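About Gonska & Staker

We re-cover, re-stuff and re-spring furniture that other people have given up on. The workshop is in Clurkeck, behind the tyre place, up a driveway that our delivery drivers describe in terms we can't print.

Gonska did the upholstery and Staker did the frames, and for the first few years neither did the invoices. The names stayed on the door after both founders retired to grow tomatoes at opposite ends of the same street. Cordeiro, the fabric house two doors along, was folded into the business later, bringing with it 219 bolts of cloth and a strong opinion about beige.

There are eight of us now. Between us we get through more than 1,000 pieces a year: dining chairs, window seats, caravan cushions, the odd church kneeler, and a great many sofas the dog was never allowed on. 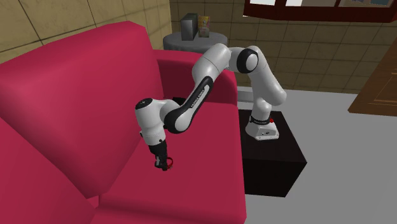 Red sofa with a boxy arm and a deep seat.

Colour is where most jobs slow down. People come in certain they want grey, take home a handful of samples, and ring back a fortnight later asking about mustard. We encourage this. Samples are free to borrow, and we'd like them back at some point, particularly the green velvet, which has been on somebody's fridge since March.

We quote from photos, but we like to see a piece before we commit to a price. Old sofas keep secrets. We have found coins, knitting needles, a full set of dentures and one tax return, all returned to their owners with varying degrees of gratitude.

If a lounge isn't worth saving we'll tell you, even when you've already driven it here on a borrowed trailer. If it is, expect a wait of a couple of months, longer before Christmas, when the whole district discovers that relatives need somewhere to sit.

The workshop opens at 7.30 am and the kettle goes on shortly before that. Parking is out the front. Please don't block the tyre place; they have a forklift and very little patience.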